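Call for contributors: second-language stories

Wirkar is looking for writers who grew up speaking one language at home and another at school or work. We are putting together a collection of short personal essays about learning to live in English, and we have room for more voices.

Essays should run between 2,460 and 4,000 words. We want true stories from your own life – a phone call you dreaded, a form you filled out wrong, the first joke you got without help. You don't need to have published before. Please don't send fiction, poems or classroom guides.

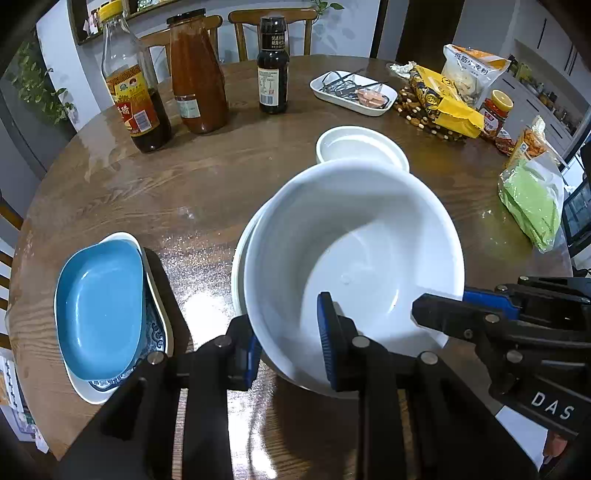

Each writer may send up to 2 essays. Drafts are read by Philomena Daly and Tiburcio Zamudio, who both came to English as adults. If your piece is picked, one of them will work with you on edits by email. We won't smooth out your phrasing unless you ask us to.

Payment is a flat $200 per essay, sent when the final version is approved. You keep the rights to your work.

Reading is open through the end of March. Send your essay as an attachment, with a line or two on the languages you speak, to Branwen Mathias at the Wirkar office. Expect a reply in six weeks – longer if you write in the last few days.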